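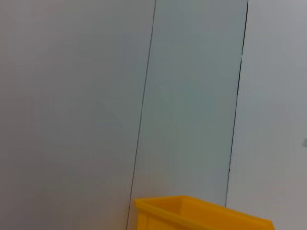 Plain grey walls, and a bit of yellow down by the seam.

Piltunley's swap shop is moving, and I for one can't wait

If you've ever queued outside the Piltunley swap shop on a wet morning with a broken lamp under one arm and a bag of jigsaws under the other, you'll be as pleased as I was to hear it's getting a bigger home. The shop is leaving its two cramped rooms on Keskinen Row and going into the old carpet showroom at Ostside, next to the bus turning circle. The doors open there in June.

I went along to the public meeting last night (good biscuits, terrible chairs) and came away with most of the details. The new place has 600 square metres of floor, which means the furniture can finally come indoors instead of living under that green tarpaulin. There'll be six repair benches, up from two, and a proper corner for children's clothes and shoes. The book shelves are coming too - I did ask!

The rules stay much as they are. You bring something clean that works, or could work with a bit of fiddling, and you take something home if you fancy it. No money changes hands except for repairs, where you pay for the parts. Mattresses and car seats are still a no, and so are big fridges, though small ones will be looked at if you ring first.

Not everybody at the meeting was happy. A few people from the Keskinen Row end said it's a long way to carry a chest of drawers, and they've got a point. The 219 bus does stop right outside Ostside, but I wouldn't like to be the one asking the driver to make room for a wardrobe. A van collection on Saturdays was mentioned and might happen if there's enough interest, so do put your name on the sheet by the till.

Adimura, the café that does the lovely cardamom buns, will run a small counter inside the new shop. I suspect I'll be swapping rather less and eating rather more.

The Keskinen Row rooms keep their usual hours until the end of May, then shut for a week while everything is carried across. Anyone with strong arms and a free afternoon is asked to leave a number at the desk.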